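Section 4. Setting the portion timer and cleaning reminder

Read this before you trust the numbers on the front of the Ernano countertop dishwasher. The box promises a full family load. I have my doubts, and so did Sneha Tomar, who tested the first version of this guide in her own kitchen.

1. Push the lower rack in until it clicks. If it doesn't click, the cycle will start anyway and stop after 10 minutes with no message.

2. Load plates facing the spray arm. The rack is sold as holding 12 plates. Plan on 8 if you want them clean.

3. Keep small bowls on the top shelf, tilted. Squeeze bottles and other soft plastic stay out.

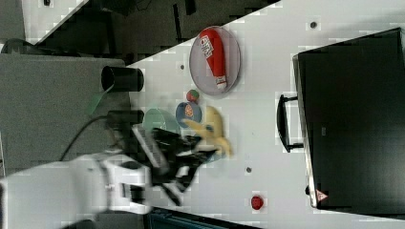 Can I use the Quick cycle for everyday dishes?
Only for things you rinsed first. Quick skips the second wash, so dried egg and rice will still be there when you open the door.

4. Press Mode until "Normal" lights up. There is also a mode called "Smart." We could not find out what it senses, and the maker's support page doesn't say.

5. Hold Start for two seconds. A short tap does nothing.

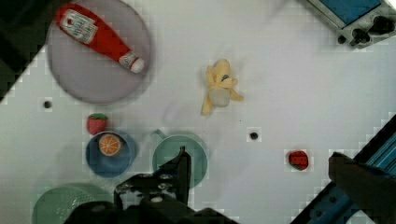
6. Leave the door shut until the fan stops. Normal takes more than 45 minutes, whatever the display claims when you begin.

CAUTION: Steam comes out of the front vent, at about child height on most counters. Keep hands and faces away from it.

NOTE: The cleaning reminder goes by days since it was last reset and takes no account of how often you run the machine. Check the filter every Thursday, or pick your own day, and ignore the light. To turn the light off, hold Mode and Start together.

NOTE: Chege rinse tablets are recommended on the door sticker. Girish Bansal ran a month of loads without them and saw no difference on glass. Try it both ways before you buy the large pack.

Go on to Section 5 for draining and storage.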